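Werkstattbuch Lunde, Küchenplatten
März, Eintrag 16

Fleckenprobe auf Carrara-Reststück, Fortsetzung. Imprägnierung Emura (lösemittelhaltig) gegen Claltero (wasserbasiert), je zwei Aufträge, Ablüftzeit nach Datenblatt. Schliff vorher bis Korn 2.000, trocken abgesaugt, mit Aceton abgewischt. Drittes Feld unbehandelt als Referenz.

Prüfmittel wie im letzten Eintrag: Rapsöl, Rotwein, Espresso, Zitronensaft. Je ein Tropfen, abgedeckt mit Uhrglas, Einwirkzeit 80 Minuten. Danach Zellstoff, klares Wasser, kein Reiniger.

Öl: Referenzfeld deutlich dunkel, Rand ausgelaufen. Emura ohne Befund. Claltero schwacher Hof, nur im Streiflicht zu erkennen.
Rotwein und Espresso: beide Imprägnierungen gleichwertig, Referenz verfärbt.
Zitrone: auf allen drei Feldern matte Stelle. War zu erwarten, Imprägnierung schützt nicht gegen Säure. Muss ins Merkblatt für Lulleo, dort steht noch »säurefest« – falsch, streichen.
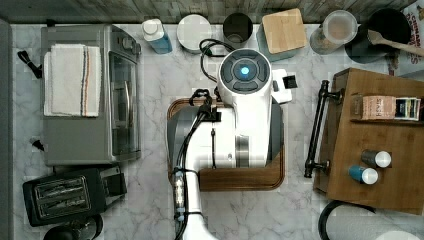
Arbeitsplatte, weißer Marmor mit grauer Aderung, Aufsicht. Links Edelstahl-Backofen (Tischgerät).

Zur Politur: Die matten Stellen von der Zitrone mit Polierpulver und Filz nachgearbeitet, nass, niedrige Drehzahl. Glanz kommt zurück, im Gegenlicht bleibt eine flache Mulde. Bei polierten Flächen also immer größer ausarbeiten als der Fleck ist. Bei geschliffener Oberfläche reicht Handpad 2.000.

Offen:
– Claltero mit drittem Auftrag wiederholen, Öl über Nacht
– Wärmeprobe unter Tischgeräten, Abstand der Gerätefüße notieren
– Restmenge Emura prüfen, Dose war schlecht verschlossen
– Uhrgläser nachbestellen, eins gesprungen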